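When the Gripper Drops or Crushes the Remote: Workshop Tips for Small Robot Arms 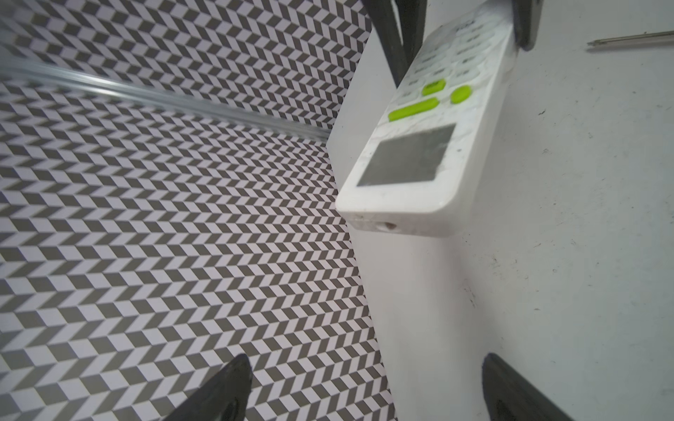

Most of the trouble we had with the bench arm last winter came down to grip. We use it to pick up household items and set them down again, over and over, and the item that gave us the most grief was a plastic remote control for an air conditioner. It slipped, it twisted, and one evening in December the arm squeezed it until the case popped open and a battery rolled under the lathe. A remote is awkward because the hard casing and the rubbery buttons don't grip the same way. With one finger up by the green buttons and the other against the bare right side, as on the white block, the two sides don't hold equally well. The smudges and gray streaks on a white casing are worth a look too, because a greasy film is enough to change how a fingertip holds.

What follows is what we do now at the Skekwood shop. None of it needs special tools.

Before you touch anything

Hit the stop button, then switch off at the wall. Do both. The stop button on our arm holds the motors where they are, and if the fingers are clamped on something they stay clamped. Rafferty Achterberg found this out with a thumb. He was fine, but he had to wait for somebody to walk over from the paint room and back the fingers off by hand.

If your arm sags when the power goes, put a block of wood or a folded towel under the wrist first. Ours drops a few inches.

Keep long sleeves and lanyards away from the wrist joint.

If the part slips

Wipe the fingertips and the part. Rubbing alcohol on a lint-free rag works for both, but keep it off printed lettering, which will come away. Let everything dry before you run again.

Check the fingertips for glazing. Rubber pads go shiny with use. A few light strokes with 80 grit paper brings the surface back, and you can do that two or three times before the pad needs replacing.

Look at where the fingers land. We taught the pickup point too close to one end, and the weight of the batteries at the other end swung the remote around as soon as it left the table. Moving the pickup toward the middle fixed most of it.

If the part gets crushed

This was the serious one. The grip setting on our controller runs from zero to 100, and it had been left at 85 after Emmett moved some steel stock with it. Nothing on the screen warned us. The arm did exactly what it was set to do.

We now turn the setting down at the end of every job, and there is a strip of masking tape on the controller with the last value written on it. For plastic cases start low, lift an inch, and only go up if the part slides.

Take the batteries out of anything you use for practice. Put in a dummy weight if you need the balance to be right -- a bit of dowel with a screw in it does the job. A cracked remote is a few dollars. A punctured battery on a bench with sawdust on it is a fire.

If the arm stops short or lands hard

Ours has a counter that logs each pick. At 2,659 picks it began setting things down too hard, enough to hear from across the room. The wrist screws had backed out. Lucinda Alcantara put a drop of removable thread locker on each one and marked the heads with a paint pen so you can tell at a glance if they have turned. We check them every 2,000 picks now, which is probably more often than needed.

Landing hard can also mean the table height has changed. If somebody shims the bench, or puts a mat down, teach the heights again. Same if you swap the block you set things on for a taller one.

Keep the work area plain

Loose rods, screws and pencils near the pickup spot get caught under the part or knocked into the fingers. Clear them before a run and again at lunch. A magnetic dish on the wall is the best place for screws.

Write it down

We keep a notebook on a string by the door. Each entry has the fault, the grip setting and what was changed. It's dull, but when the slipping came back in spring, Emmett found the old entry in a minute or two and it was the pads again.

Spare pads: we cut our own from an old rubber shelf liner. They don't last as long as the ones that came with the arm. Cut them a little oversize and trim after the glue has set overnight.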